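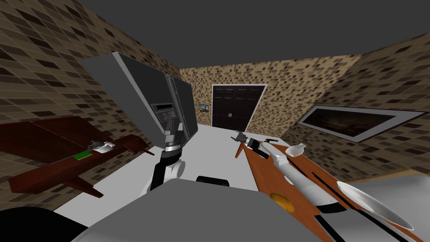 Render: mosaic on all walls, double door in the back wall

Salamatu Baidoo wrote:
> The tile colour on the Fommont walls shifts between 5 and 11 metres. Is that the texture or the mipmaps?

Mipmaps. The source texture is fine at full size. Drornden averages the grout lines into the tile once they fall below a pixel, so the browns drift lighter. Set the bias to zero and re-export – the Bakilana preset overrides it, so check afterwards. Anisotropy above 15 made no difference on my build.

Nurnum files are unaffected. I'll post the corrected preset in December.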